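Gripper bench FAQ

I get the same handful of emails every time I post a new comparison, so I'm putting the answers in one spot. I'll add to it when I get around to it.

What are you comparing right now?

Two-finger grippers on block picking out of a metal bin. The Sendance is up first, then the Stollska (which I've been dying to try!). Each one gets 100 picks, and I log every miss by hand in a notebook like it's 1985.

Why a bin? Couldn't you pick off a flat table?

I did that for the first round and everybody looked great. Walls change things fast. A block lying close to a wall leaves one finger with hardly any room to get down beside it, and suddenly the shape of the fingertip matters a whole lot more than the grip force printed on the box. My worst run so far had 14 misses, and most of those were blocks hugging a side.

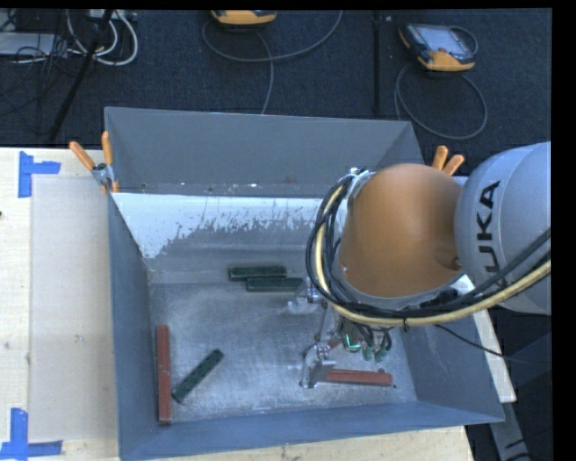 The arm matters less than people think, by the way. I run the same KUKA for all of them so the only thing changing is what's bolted on the end. Same speed, same approach height, same blocks. If I touch any of those settings, the whole set starts over - yes, even if I was on pick 97.

Do you clamp the bin?

Yes, with spring clamps from the hardware store. Before that I could lose a whole afternoon to a bin that had crept over by a hair.

What about the hoses and cables?

Leave more slack than looks sensible, then jog the wrist through its full range by hand before you run anything. I redo my ties every time I swap a gripper. Changing over takes me 40 minutes, and most of that is cable fussing.

Will you test the Cortés suction cup?

Later, maybe in July. It'll get its own page, with its own set of parts.

Can I send you a gripper?

Sure! I have 6 waiting on the shelf, so it could be a while. Please include the mounting plate and the pinout. The Dremetwood came with neither and it's still in its box.

Do you share the logs?

Yep, email me and I'll send the spreadsheet. Column F is my own shorthand, so ask if it makes no sense.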